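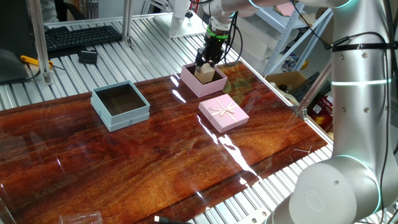 Dear all, I have been meaning to answer Hala's message about the gift boxes for several days, and this morning I finally sat down with a cup of tea and a stack of them beside me, so please forgive the length of what follows. The short version is that I think we should keep to the square boxes in the two colors we have already been using, the light blue and the pink, and put our effort into the ribbon. A closed pink box with a cream satin ribbon tied across the top of the lid looks finished in a way that the plain ones never quite do, and it needs hardly anything else. Put it next to an open blue one with no bow and I think you'll see what I mean! The open ones do have their uses, though, and I'll come to those further down.

On July 25, 2022, Hala Belkadi wrote:

> Hello everyone,
>
> I've been going through what we have left over from the December
> swap and I'm trying to decide what to order for the next one. We
> have plenty of lids without bottoms (how does this happen every
> year?) and some bottoms without lids. The Bruston boxes held up
> well, but the corners on the Horkis ones split when people stacked
> them in the car.
>
> My questions for the list are these. Do we want to stay with the
> same two colors or try something new? Does anyone have strong
> feelings about ribbon, and about whether it should go on before or
> after the box is filled? And what are people putting in the bottom
> to stop small wooden things from sliding about? I had a set of
> little blocks for my nephew that rattled so badly he guessed what
> they were before he had the paper off.
>
> I can place the order any time, but I'd like to do it before the
> price goes up.
>
> Hala

Taking Hala's questions in order, more or less.

Colors. I'd stay with what we have. Part of this is plain laziness on my side, I admit, but if we add a third color we will end up with even more lids that belong to nothing. If somebody is longing for green, I won't stand in the way, only please let it be the same size as the others so that a stray lid can at least find a home on a different bottom. A blue box with a pink lid is rather cheerful, I think. We did a few that way for the children's table one December and they were the first to go.

Ribbon. I do have strong feelings, as some of you will remember from the last time this came up! I like satin best, in cream, because it goes with both colors and doesn't shout. I run it across the corners of the lid on the diagonal and tie the bow on top, and I do the lids separately, before anything goes in the box. That way you can spend an evening in front of the television tying bows, and on packing day all you have to do is fill and close. The person at the other end can also lift the lid off without undoing your work, and the box can be used again. My sister is still keeping buttons in one I gave her years ago.

If you tie the ribbon around the whole box after it's filled, it does hold the lid on more firmly, and for anything going through the mail I would do that as well. For handing over in person I don't think it's needed.

Stopping the rattle. A single small block in a box of that size has a great deal of room to travel, poor thing. I have tried shredded paper (gets everywhere), cotton wool (sticks to anything unvarnished) and folded tissue, and tissue wins. Two sheets, crumpled lightly and then opened out again, one underneath and one tucked in over the top. For a set of blocks I wrap each one in its own quarter sheet and pack them snugly in rows. It takes longer than you would like, but children enjoy the unwrapping as much as the blocks, or mine always did.

Now for the open boxes, as promised. I use the ones without lids for sorting while I pack. One holds the things still to be wrapped and another the things that have been wrapped but have no name on them yet, and they sit at the back of the table where my elbows can't reach them. So please don't throw the bottoms out, Hala! I'd gladly take them off your hands if they're only cluttering up your closet.

As for makers, I agree with you about the corners on the Horkis. I had one go on me as well, right along the seam — it was only carrying soap. The Calimlim ones I haven't tried, although I remember someone on the list was pleased with them. Was that for the spring fair? If whoever it was is reading, do write in and tell us how the lids fit, as that's where the cheaper ones usually let you down.

I have most of a roll of the cream satin here and can bring it to the next packing evening, along with the good scissors, which I would like to take home again afterward.

With warm wishes to everybody, and thank you, Hala, for taking on the ordering again.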